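Skultstead Bench Notes
10 Dec 2025

Data collection update — the drawer table

Quick one this week, most of us are heads down before the break. The drawer table is up and running at Skultstead and we're at 719 kept episodes. Target for the first training run was lower than that so we're ahead, for once. Pictures from the table, all with the drawer open and the bowl on the left:

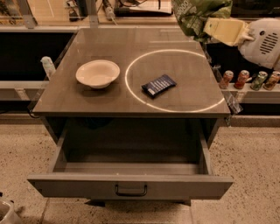
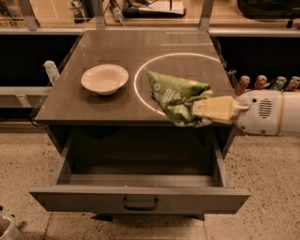

Green item in the gripper, over the ring:

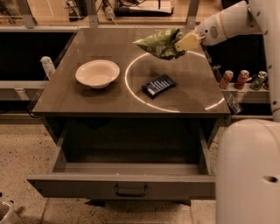

What we're collecting

Short pick and place episodes. One item, one instruction, one destination — bowl, drawer or ring. Operator drives the arm the whole way, the policy never touches it at this stage. Cluturden asked if we could mix in some autonomous runs with corrections. Yes, but not before January.

The soft wrappers and bags are the slow part. Rigid things are easy to drive and easy to label, anything that folds comes out different every time. Which is why we want more of them. 47 episodes thrown out so far and most of those were crumpled items that got dragged instead of lifted. Please keep the clumsy ones that still end up in the right place, the Simiyu model learns more from a recovery than from another clean grab. Throw out only if the item leaves the table or the recording drops.

Labels

Still a mess. We have seven different wordings for "put it in the drawer" and at least two of them also mean close it afterwards. New rule from now on: closing the drawer is it's own instruction and its own episode. Old episodes will be relabeled, don't fix them by hand, somebody did that last week and we lost the timestamps.

Resets

Move the item between episodes. Really move it, new spot AND new angle. The first batch had nearly everything lying the same way and the policy just learned the spot. Shift the bowl too once in a while, a little is fine. Leave the cans on the shelf behind, we want background clutter in there.

Next

Another 100 episodes with soft items before the shutdown, then the whole set goes over to Lornunham for training. They want the drawer-closed starts as well — we have hardly any. If you have a free hour on the rig do those first. Sign up sheet is in the usual folder, mornings are wide open.

Oh and the episode viewer is fixed, reload teh page if it still shows you the old list.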